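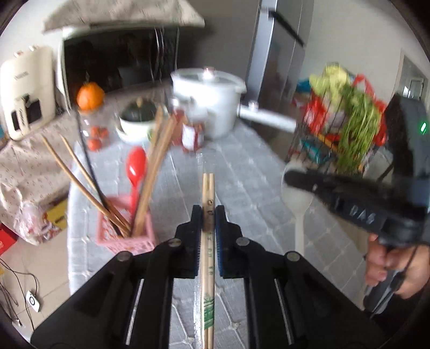 Vustier (tipo de letra)

Vustier es una familia tipográfica con remates, diseñada para la composición de cómics y novelas gráficas traducidos. Fue publicada por Pluvorden, una fundición pequeña que antes se dedicaba sobre todo a la rotulación de cubiertas. La familia comprende un estilo redondo y uno cursivo, cada uno en 2 pesos, y cubre los alfabetos latino, griego y cirílico.

Origen

El proyecto comenzó como un encargo para la serie Skullurov, una novela gráfica de tema marítimo cuya edición original estaba rotulada a mano. Las primeras pruebas de la traducción se compusieron con Buchanan, un tipo anterior de la misma fundición, pero el resultado se consideró demasiado ancho para los globos de diálogo. En español, el texto traducido ocupaba más espacio que el original, y en varias páginas era necesario reducir el cuerpo hasta un tamaño incómodo para la lectura.

La fundición decidió entonces dibujar un tipo nuevo, más estrecho, que conservara las proporciones de las mayúsculas de Buchanan. Las pruebas impresas se hicieron en el mes de octubre, sobre el mismo papel que usaba la editorial. La versión definitiva salió a la venta el martes, 4 de febrero de 2020.

Características

Las letras de Vustier tienen un contraste moderado y remates cortos, de forma triangular. La altura de la x es grande en relación con las ascendentes. La versión redonda contiene 247 ligaduras y formas alternativas, que evitan la repetición de dos letras idénticas en una misma palabra. El conjunto completo de cada estilo llega a casi 2.000 glifos, incluidos los signos de apertura de interrogación y de exclamación, dibujados con una inclinación propia en la cursiva.

Las tildes sobre las mayúsculas son más bajas de lo habitual. Esta solución permite un interlineado muy reducido, pero fue criticada por algunos compositores, según los cuales la tilde de la Í se confunde con el trazo de la letra en los cuerpos pequeños.

Uso

Además de la edición de Skullurov, cuyo primer tomo tiene 275 páginas, Vustier se ha empleado en catálogos de exposiciones y en libros infantiles. Su uso en textos largos es poco frecuente, porque el espaciado está calculado para líneas de pocas palabras. Para la composición de notas y créditos, la propia fundición recomienda combinarla con Buchanan.

Véase también

Rotulación de historietas
Globo de diálogo
Tipografía con remates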